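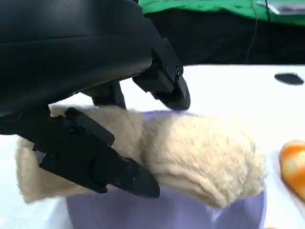

Washing and Storing High-Pile Throws and Bath Mats
Shirley Ackroyd
Last revised in July

This page covers machine washing of deep-pile synthetic textiles: polyester throws, acrylic blankets, microfiber bath mats with a fabric back. It does not cover sheepskin, mohair, or anything with a glued latex backing. The care label overrides every setting given below.

Before you start

Read the fiber content and the maximum wash temperature on the label. If the label has been cut off, treat the item as acrylic and wash it cold.

Shake the item outdoors, then vacuum both faces with the upholstery tool at low suction. Work in the direction of the pile. Pet hair left in at this stage will mat into the base of the fibers during the spin.

Check the seams and hem. Loose stitching should be closed by hand before the wash. A single broken chain stitch on a serged edge can run the length of a throw.

Spot treatment

Mix a teaspoon of liquid detergent into two cups of cool water. Apply with a white cloth, pressing down and lifting. Do not rub. Leave for 15 minutes, then rinse with a second cloth and plain water. For grease, use clear dish soap in the same proportion. Test colored items on the hem first.

Machine settings

Cycle: delicate or bulky, whichever has the lower spin.
Water: cold for acrylic, warm for polyester if the label allows it.
Spin: lowest available setting.
Detergent: liquid, half the normal dose.
Fabric softener: none.
Extra rinse: on.

Wash one large item at a time. In a top loader with a center agitator, arrange it in a loose ring and do not wrap it around the post. A throw with a long side of 180 cm will fill a standard drum once wet, even if it looks small going in. Wash towels separately. Their lint transfers and is slow to remove.

Two products I use are Bright, a liquid without added softener, and the Gomance zip bag for mats with fringe. Any equivalent will do.

Drying

Lift the item out with both arms under it. Hanging a wet throw from one corner stretches the knit backing, and the distortion is usually permanent.

Air drying: lay it across at least 2 parallel rails of a drying rack, pile side up. I use a Didix folding rack with every second rail lowered. Turn it when the top face feels dry.

Tumble drying: only if the label permits it, and only on the no-heat or air-only setting. Stop every 15 minutes, shake, and reload the other way around. High heat fuses the fiber tips, giving a harsh, crimped surface that brushing will not correct.

Restoring the pile

Brush while the item is slightly damp and again when fully dry. Use a soft slicker brush held nearly flat. Start at one end, in short strokes, supporting the backing with your free hand. A section that has clumped can be misted with water and brushed again after a few minutes.

Storage

Fold loosely or roll with the pile outward. Keep relative humidity below 50 percent. Vacuum bags save space but crush the pile. If you have to use one, such as the Lullel flat type, draw out only part of the air and limit storage to one season.

Refold along different lines when you next take it out.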